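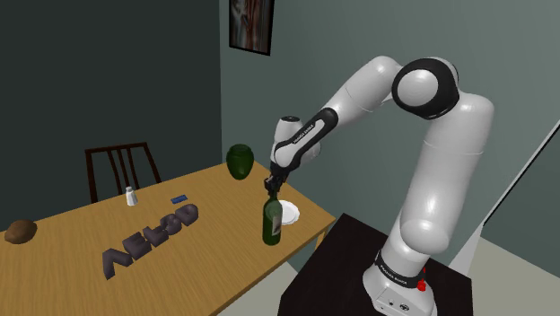 Reviews > Teleop & demo recording

Wurno hand controller and recording software, two months in

Bought the Wurno for one job. Getting demonstrations of table clearing into a simulated Franka arm without spending all day dragging sliders. My old way was a keyboard, and anyone who has tried to line up a gripper with a bottle neck using W, A, S and D knows how that goes.

Short version: good controller, patchy software. Would buy again, would moan again.

Set up. Box has the grip, a small base station and a cable that is too short. Plugged in, found straight away. The plug-in for the simulator took me 2 evenings, mostly my fault – I had an old version of Eder installed and the two fight over the same port. The manual doesn't mention it. Areeba Pirzada on the Gorport forum had the fix, change the port in both places and restart.

In use. Very nice once it clicks. You hold the trigger, move your hand, arm follows. Let go, arm stops, you shift your hand back somewhere comfy and carry on. Scaling goes right down, so coming in over something tall and narrow is far less scary than it was. The green bottle is my standard test, fingers closed round the neck, plate just behind it waiting to be knocked. On the keyboard I binned most attempts. With the Wurno I keep nearly all of them.

Wrist turning is the weak spot. Fine for small twists, but go past a certain angle and the elbow swings out to find another way round. Looks horrible in the recording and you dont want a policy learning it. Lock the rotation when you can. There's a button for it under your thumb.

No force feedback. At this price I didn't expect any, but you do end up squeezing by eye. Round things are the worst. Salt shaker no bother, the big round vase I still get wrong.

Recording. Saves at 60 frames a second by default, which is more than I need and fills a drive quickly. You can turn it down but it forgets the setting everytime you close it. Trimming is good, drag both ends and done. Deleting a bad take asks you twice. Annoying on a long session.

So far I have 176 clean demos of the bottle pick. Amna Khattak trained on the first lot and says the paths are a lot smoother than my keyboard ones, fewer little stops on the way down.

Comfort. Grip is fine for an hour. After that my wrist aches. Smaller hands will struggle to reach the lock button.

Against the Brarkix – tried one for an afternoon. Better wrist, heavier, nicer software. Costs a lot more though and I couldnt justify it for sim work.

Good: scaling, clutch trigger, trimming
Bad: cable, forgetful settings, elbow swings
Score: 4 out of 5, would be higher if they fix the settings thing

Reviewed July 2018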